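Sternstead pick-and-place kit: will the stock gripper handle both blocks and a ball?

Ettore Carbone
Looking at the Sternstead kit for a teaching bench. The task is sorting small shapes into a basket. Is the two-finger gripper enough?
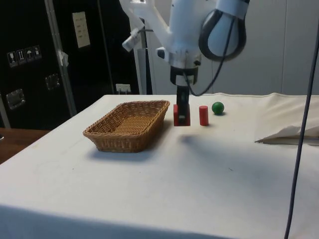
1 min read

Payload is quoted at up to 250 g, so weight is fine. I'm less sure about grip on a cylinder.

Zalteria
Cubes are easy - flat faces, flat pads. 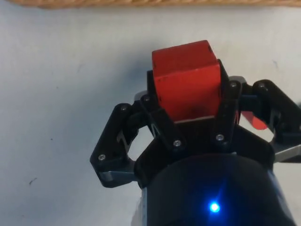

For the cylinder, lower the closing speed and grip at mid-height. The ball needs softer pads, sold as a set of 2.
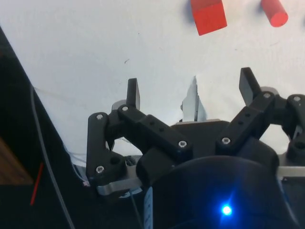
Recalibrate the wrist camera after any pad change.

Barroso
we have one, works ok. cable routing is a pain 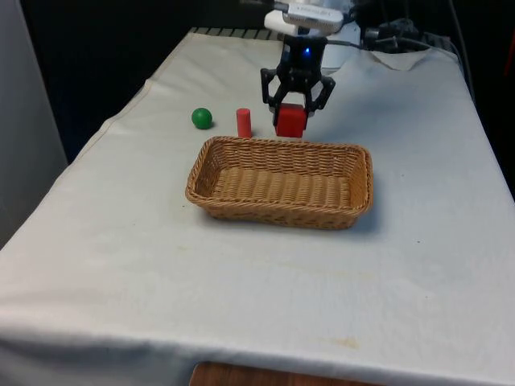 Cube in the gripper, basket in front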